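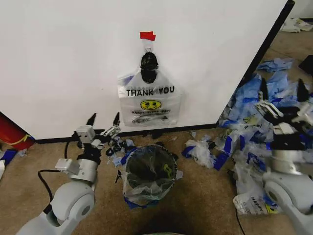 A few days in Pallska

I went to Pallska in August because the bus to the coast went through it and I wanted to break up the trip. I had booked one night and ended up staying three. People have asked me for notes, so these are mine, in the order I remembered them.

The town sits in the valley of the Eveck, which is a wide gravel bed with a narrow stream in it by late summer. The road follows the river and the town follows the road, so it is long and thin. The hills on the north side are bare. On the south side there are orchards right up to the back walls of the houses, mostly plum and quince, with figs in the sheltered spots. The plateau behind the town is at 1,000 meters and gets real winters. Down in the valley they told me snow rarely stays past lunch.

Getting there

There is one bus up the valley in the morning and one back in the evening. The morning one leaves from the stop across from the post office at 7, and it does leave at 7. Buy the ticket from the driver and bring small bills. Shared cars go when they fill up, from the same place. The train station still has its sign and a clock, but the line closed years ago and the platform is used for drying walnuts later in the season.

Work and fruit

Most jobs in Pallska are at the Onex cannery, at the lower end of town past the bridge. It does plums, tomatoes and peppers, and in August the whole street smells of vinegar and cooked fruit. The shift change in the afternoon is the busiest the main road gets. I asked at the gate about a visit and was told no, politely. There is a window next to the gate where they sell dented cans at a discount, and I bought more plums in syrup than I could carry comfortably.

I stayed with Ognjen Vukčević, who rents out the upstairs of his house and worked at the cannery until his back gave out. He told me the old town was on the other bank until a flood took most of it. You can still walk over there. The footbridge is fine, the path after it less so – wear real shoes. What is left is a chapel with no roof, a stretch of cobbled street and a lot of mulberry trees. I went in the evening and had it to myself apart from some goats.
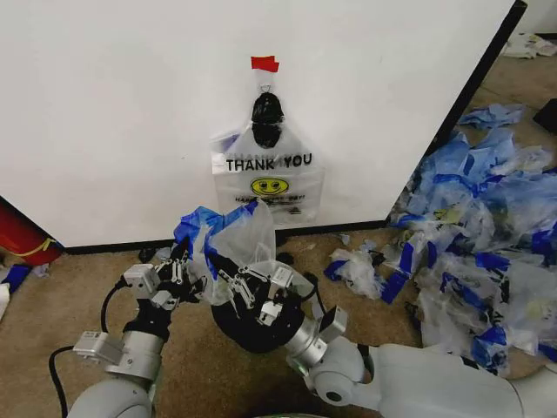

Clear plastic bag with blue trim.

Where to eat

There are two places. The one by the bus stop does grilled meat and salad and closes early. The other is Chaudhry, farther up the hill, run by a family who moved there from the capital. It has a lentil soup I had every day, flatbread from a clay oven, and a lamb dish that sells out by mid-afternoon. Cash only when I was there.

For groceries, the market is better than the shops. It runs in the mornings behind the school. Figs bruise fast in the heat, so buy them last.

Other things

The museum was locked both times I tried. The phone signal is good along the road and bad everywhere else. Water from the public taps is fine to drink and very cold. The pharmacy closes for a long lunch.

I would go back in late September for the quince, and I would bring a bigger backpack. Ognjen's upstairs room has a balcony over the orchard and he only takes bookings by phone, so ask at the bakery and they will call him for you.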